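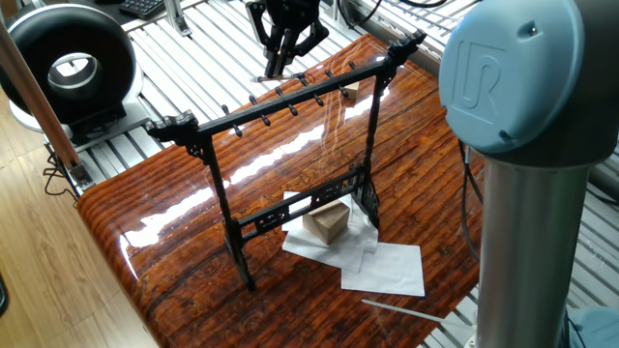 *The rack on the varnished board, with the wooden block and paper underneath*

## What is this small black rack for, and how do I clean the carving?

Asked by Anjana Sheikh, Jul 29, 2022

I got this in a mixed box at the Skollcombe sale in March. It has a long top bar with curled ends, a row of short black pegs along it, and a pierced bar low down between the two posts. It came with no label. My aunt thinks it is for jewellery but the pegs look too short to me for necklaces.

The pierced part is full of dust. I tried a duster and it just catches on the cut-outs. I don't know if the black is paint or lacquer, so I haven't used water yet. I'd also like to keep it on the shiny board without scratching the varnish.

### 2 answers

**Hideaki Shimada**

It looks like a brush hanger to me. Calligraphy and painting brushes have a loop at the end of the handle, and the loop goes over the peg so the brush hangs with the tip down. Traditional ones have that sort of top bar with scrolled ends. Plenty of people use them for rings and bracelets though, so your aunt isn't wrong either.

For the dust, use a soft dry paintbrush, the 30p kind from a craft shop will do. Work from the top down and turn the rack so you get at the openings from both sides. If there is still dirt in the small round medallions, use a cotton bud that is barely damp and dry it straight after. Try it on the back of a post first and look for black on the cotton. If any comes off, stop and stay with the dry brush.

No polish. It sets in the carving and goes white.

For the board, stick thin felt under the feet. Paper works for a while but it slides and creases. Lift the rack by the posts when you move it, and leave the top bar alone, as the little brackets on these are often only glued.

**Lutfa Thambiah**

I have a similar one and keep earrings on it. Got felt pads from Plovia, pack of 50, you need 4. Mine was nearly black with dust when I got it and a hairdryer on cold shifted most of it. Do it outside.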